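New Rules for Recording Housework for Robot Training

July 16, 2022
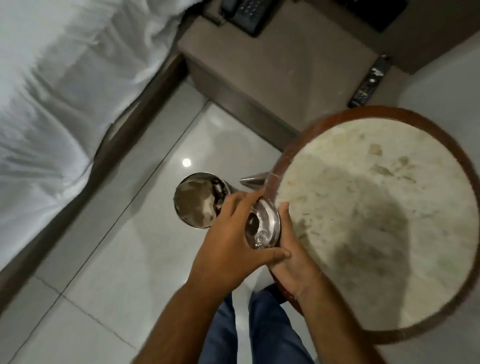 A drink, likely coffee, with a steel tumbler and bowl, beside a round marble-top table.

Praten, the company that collects recordings of household work for teaching robots, has published the second version of its rules for recording in homes and guest rooms. The rules are in force from today for all its partners, among them the research group Brorora and the hotel company Bonmont.

The first version came out in January and had only four pages. It said much about picture quality and very little about the people who do the work. After it was used for 1,905 recordings, the partners asked for clearer text on three points: hot drinks, private things, and the right to stop.

For hot drinks, the new text says that the person must do the task in the way he or she does it at home. No one may ask the person to lift the cup higher or to pour faster for a better view. If a drink is spilled, the recording is kept only when the person agrees to it. The cleaning of the spill is counted as paid time.

On private things, the rules now give a list. Letters, medicine, bank cards and telephone screens with names must be put away before the work begins. Ordinary objects of the room, such as a bed, a remote control or a telephone on a cabinet, can stay where they are. The authors write that a room which is made too tidy is of little use to a robot, as it will later have to work in rooms where people live.

Every person can stop at any moment without giving a reason, and can ask within 30 days that the recording is deleted. In the old version this time was one week. The request must be answered in writing, in the language of the person.

The checking of recordings is given to Fakhoury, an office which does not take part in the collecting. It has already looked at 3,895 older recordings under the new rules and accepted 3,715 of them. The others will be deleted or sent back for a new consent form. In most of these cases the form was missing a signature or did not name the kind of task.

Some partners wanted also a limit for the length of one working day. This point is still open and will be discussed again in January. Until then each partner has to write its own limit into the contract.

The rules can be read without payment on the Praten site. Comments can be sent by e-mail until the end of the summer.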